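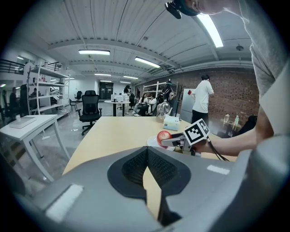 Is a wobble cushion worth buying for a child who can't sit still at a desk?

It depends mostly on how the child fidgets, and for ours the cushion helped with homework but did very little at mealtimes.

The one we bought is the Flirkmont, the larger of the two sizes. It is an inflatable rubber disc with soft bumps on one side and a flatter surface on the other. A hand pump comes in the box. Our son is eight and was seen by an occupational therapist in June, who thought he was looking for movement because his balance sense needed more input than sitting in a chair gives it. She suggested a cushion as one thing to try, along with carrying the shopping and more time on the climbing frame.

Setting up is simple but the leaflet is poor. It tells you to inflate the disc until firm, and firm was far too much. He slid off it twice. The therapist told us to let air out until his hips could rock a little with both feet still flat on the floor, and that worked much better. If your child's feet don't reach the floor, sort out a footrest first.

We have used it for 4 months. On a good day he stays at the table for a full page of spelling, where before he would be up after a line or two. He rocks from side to side and seems to listen better while he does it. On a bad day it ends up under the table or gets used as a frisbee. He prefers the bumpy side. His older sister can't stand it and uses the smooth side when she borrows it.

At dinner it made things worse. He leaned further, spilled more and got cross. We now keep it for schoolwork.

I also tried the Isport disc, lent to us by another parent, Masanobu Ogura. It is thinner and lighter, so it goes in a school bag easily, but the valve leaks and it needed pumping up every other day. The Flirkmont has needed air once. The Bindar wedge is a different shape, with a slope towards the front, and I haven't used it long enough to say much. It does tip the child forward, which some therapists like for handwriting.

Complaints: the rubber smelt strongly for the first week, even after a wash with soapy water. It picks up every crumb and hair in the house. There is no cover in the box, and the one sold separately slips about on a polished seat.

I'd buy it again for homework. I would ask to borrow one first if you can, as his cousin tried ours and took no notice of it whatsoever.

Reviewed January 2018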